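Trarlow packing room fit-out: progress report to the Cendis small grants desk

October

Hello again from the packing room! You asked for something a bit less stiff than the last report, so I've written this one the way I'd tell it to you over a cuppa, with the money at the end where you can find it.

Where we're up to

The short version is that the room is set up and we're packing in it. When I last wrote we were still sharing a corner with the Clalska stores, with everything on trolleys and no bench we could call our own. We've now got proper tables, somewhere to put the boxes, and a house rule about shoe covers and lab coats that people are mostly sticking to (I forgot mine twice in the first week, and I wrote the rule).

The tables

I'd budgeted for new bench tops and we didn't buy them. The tables we inherited were perfectly sound underneath, just ugly, so we covered them in green cloth instead and put the savings towards foam. The cloth was the best decision of the whole fit-out. Small cardboard bits don't skate about on it the way they did on the old tops, it's easy on the eyes over a long afternoon, and when it gets grubby we can whip it off and wash it. It's clipped down at the corners so it doesn't creep. I did iron it, by the way, but the fold down the middle of the long one is still winning.

We've also started putting little yellow markers on the cloth to show where things get set down. I was doubtful, but it has cut down the reaching and shuffling no end, and new starters pick up the layout much faster than they did from my laminated sheet. The colour stands out nicely on the green as well.
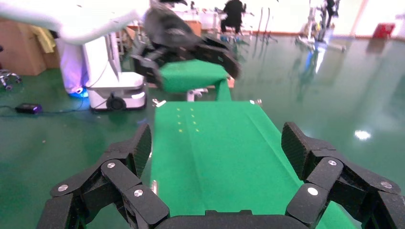

Boxes and inserts

Now for the fiddly part. The Ruotsalainen order is the first job we've run through the room from start to finish, and it has taught us plenty. Each box gets a dark foam insert and then the cardboard fittings, and the trick is getting the cardboard in square without squashing the foam. Our first go at the instructions had the foam and the fittings going in more or less together, and we ended up pulling half of them out again. We rewrote the steps so the foam goes in first and gets pressed right into the corners, with the cardboard after.

The bench has to be kept pretty clear for this. Offcuts are a nuisance, and there's always a scrap or two on the cloth by the middle of the day, so we're trying out a quick tidy at 11 every morning and another before we knock off. The morning one has stuck. The afternoon one depends on how keen everybody is to get home.

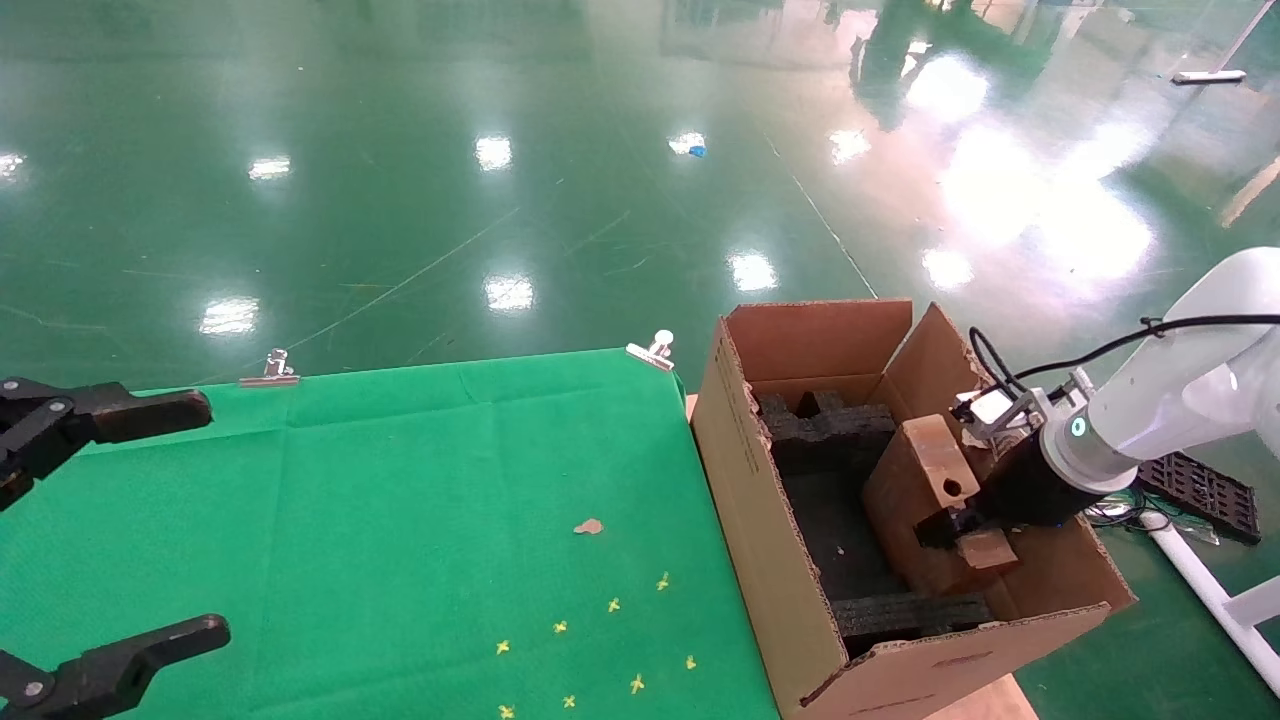 We've settled on keeping the box beside the table instead of up on the cloth, flaps open, so you can work down into it without your elbows up around your ears. It sounds like nothing, but my shoulders noticed the difference inside a day! It leaves the whole cloth free for laying out pieces too. The one drawback is that the flaps like to drift back in while you're working, and I'd like to find a simple way of holding them before the next order comes through.

By the end of the month we'd packed 619 boxes, and 9 of those had to be opened up and redone. All of the redone ones were from before we changed the instructions, so I'm feeling fairly good about that.

What's still to do

The floor needs a bit of attention. I do love the glossy green, but it shows every scratch, and it bounces the ceiling lights straight back at you. I've asked for a quote on a matte topcoat and I'm waiting to hear. We also need shelving for the spare cardboard, which is stacked against the back wall for now. It's tidy enough, but you have to lift down the top ones to get at whatever you want, and it's always at the bottom.

I'd also like a second set of green cloths so we're not stuck with bare tables on wash day.

Money

There's $785 left in the fit-out line. I'm proposing to spend it on the shelving and the spare cloths, and to leave the floor until the quote is in and we can talk it over. If Cendis is happy with that, a quick yes by email is all I need and I'll get the order in. The receipts so far are in the shared folder under Trarlow, including the one for the foam that I'd filed in the wrong place last time (sorry!).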